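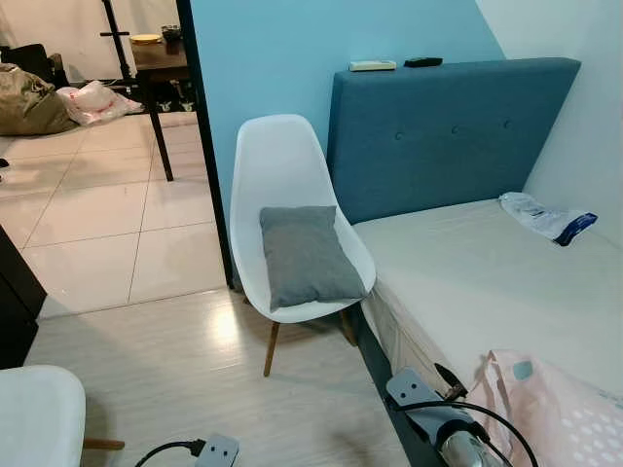
The Tonley Chair Cushion

Hi, and thanks for stopping by! I'm Maximiliano Vallejo and I sew seat and back cushions in a small workshop behind my house on Tejada Street. The Tonley is the one I get the most mail about, so I've finally given it a page of its own.

I started making it for my own kitchen. We had a set of molded shell chairs that everybody liked the look of and never sat in past dessert. The cushions I bought for them slid forward, or had those little ties with nothing to tie them to (why do they even put ties on a cushion for a chair with no spindles?). So I cut up an old coat, stuffed it, and kept adjusting until my mother-in-law stayed put for a whole card game. The Tonley is pretty much that cushion, minus the coat.

What you get

One cushion, filled and closed, with a removable cover. It's a plain rectangle with softly rounded corners and a zipper along the bottom edge. You can lay it flat on the seat or stand it up behind your back - I do both, depending on whether I'm eating or reading.

Cover: cotton and linen blend, 350 grams per square meter
Filling: shredded foam in a cotton inner bag
Grip: rubber-dotted fabric on one side
Zipper: hidden, one long side
Colors: oat, gray, brick, dark green

The grip side goes down if you're sitting on it and toward the chair if you're leaning on it. It does its best work on smooth seats. On woven cane or a seat that already has padding you won't notice it much, and for those I'd point you to my Duler pad, which is thinner and costs less.

About the filling

I use shredded foam because I like being able to change it. Every Tonley ships on the full side, and plenty of people take a handful or two out. Open the cover, open the inner bag, pull some out, close it up, sit on it for an evening and see. Do it over a big bowl or you'll be finding foam bits until August! Keep what you take out in a jar somewhere. If the cushion goes a little flat down the road, put it back in.

Washing

Take the cover off and wash it cold with the zipper closed. Hang it up to dry. The linen comes out rumpled and I leave mine that way, but a warm iron on the plain side is fine. Please don't iron the rubber dots. I have done this. The inner bag can be wiped down with a damp cloth and aired outside, but don't put it in the machine.

Orders and shipping

I sew in batches of 200, and dark green always goes first. If your color is out, leave your email at the bottom of the page and I'll write when the next batch is ready. Cushions go out within 3 working days. Order before noon and I can sometimes get yours into the same afternoon's pickup, but I can't promise it.

For cafes and waiting rooms I can do up to 800 in a season, with a heavier cover fabric called Plolon that takes more scrubbing. It's stiffer and I wouldn't choose it for home. Write to me first with your chair measurements (width at the front of the seat, width at the back, and depth) and I'll mail you a swatch.

Returns are simple. If you don't like how it sits, send it back with all its foam and I'll refund the cushion. Spare covers are sold separately, in all four colors, and they fit older Tonleys too as long as yours has the zipper on the long side. The very early ones closed with buttons, so if that's what you have, drop me a line and I'll sew you a cover to match.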